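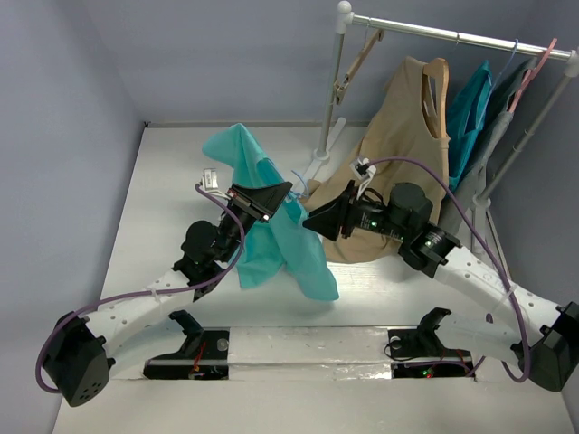
Cables first, then the fingertips, then everything else, was the answer when we asked in what order the two-arm garment cell at Panimbridge gets looked after. The technician in charge of it has kept the cell going for Foseck since it was moved over from the Kesetow site, and talked to us on Monday, February 24, 2020, between jobs.

The cell handles clothes: picking them up, holding them between the grippers, working next to a rail of hangers. None of that is heavy work, and the motors have given little trouble. The wear shows up in smaller places.

"A cable gets bent at the wrist thousands of times," the technician said. "It looks fine from outside and then one joint drops out when the arm is stretched. So I move each arm slowly through its full reach with a hand on the cable. If it goes tight anywhere, I cut the tie and give it more slack."

Too much slack brings its own trouble. A loop that hangs low can end up among the clothes, and the program doesn't know the difference between a cable and a sleeve. The ties go back on finger-tight, get trimmed, and the arm is run through its reach again before anyone signs the sheet.

The fingertips are next. They are wiped with a dry cloth and closed on a strip of thin paper. "If I can pull the paper out easily, the tips aren't meeting and the grip will slip on knitwear. Woven cotton will forgive you. A T-shirt won't."

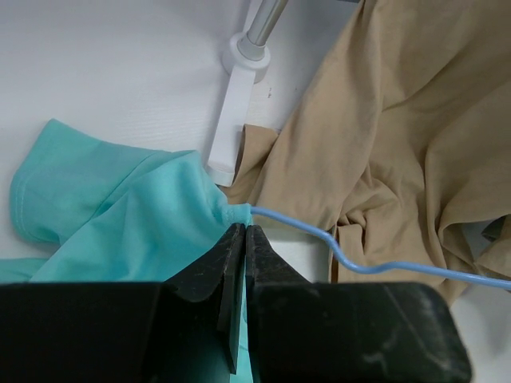

Scuffs on the flat part of the jaws are left alone. What gets a pair of tips changed is a rough edge where the cloth is held, as it pulls threads. The last pair came off after 2453 grips. The pair before lasted only 962, and the technician puts that down to a bad batch of pads, though the supplier, Lewis, didn't agree.

Changing them takes six minutes an arm with the power off. The closing position then has to be set again. "People skip that. They think new tips are the same as old tips. The old ones were worn, so the numbers were set for worn tips, and you end up squeezing too hard."

Lint is the other regular job. It settles in the openings at the front, near the wiring, and is taken out with a soft brush and a vacuum on its lowest setting. Compressed air was tried at Kesetow and given up. "It just went further in."

We asked what was still on the list for February. A spare wrist cable for each arm, the technician said, and a better lid for the box of screws.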